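4 May 2020

Up at six, rain until lunch. I decided to get the tomato seedlings out of the kitchen before they take over the windowsill. 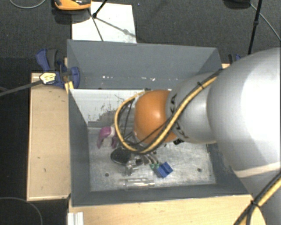
The ones I started in February are leggy and leaning hard to the left, even though I turn the pots most mornings. I moved the best of them into bigger pots with the last of the compost. Two had snapped at the stem, so those went in the bucket. The peppers are slower — still just a pair of leaves on most of them.

Tarmo Ramanauskas called in the afternoon. His order from Paredes took 17 days to come and the onion sets were already sprouting in the bag. He planted them anyway. He says the garden store in Damirton is doing curbside pickup now, but you have to phone first and the line is always busy. I tried for over two hours and got through just before they closed. Potting soil and a roll of twine, pickup Thursday.

Cleared the bed by the fence after supper. The ground is heavy and full of bindweed roots, and I only got halfway along before my back started up. Left the fork standing in the dirt to mark the spot.

Soup again for dinner. Need to call Mom tomorrow about the prescription.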